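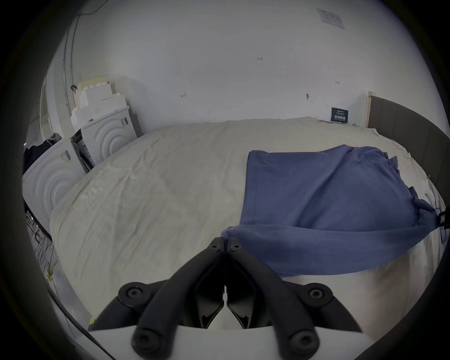
*A blue cloth on a bed with an off-white sheet.*

**Herberg Opens Grants for Equal Sharing of Housework**

Herberg will award 50 grants to community groups that address the unequal division of unpaid work between women and men. Applications open in November.
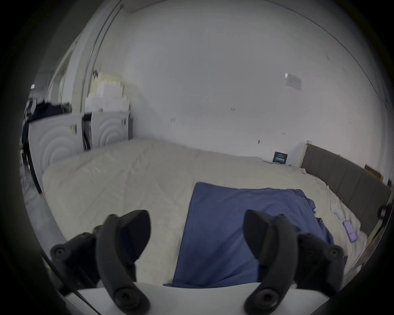 The program follows a Herberg survey of 400 households, in which women reported doing most of the cleaning and care. "Equality at work depends on equality at home," said Kirstin Crichton, director of the program.
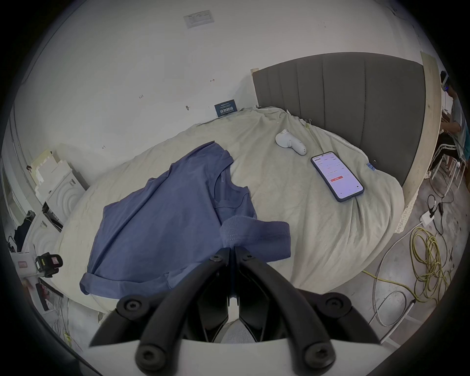

Funded groups will run 3 workshops each, open to adults of any gender. Sessions cover planning, child care and everyday chores, down to a crumpled T-shirt left on the bed. Arnar Hafstein will oversee the workshops.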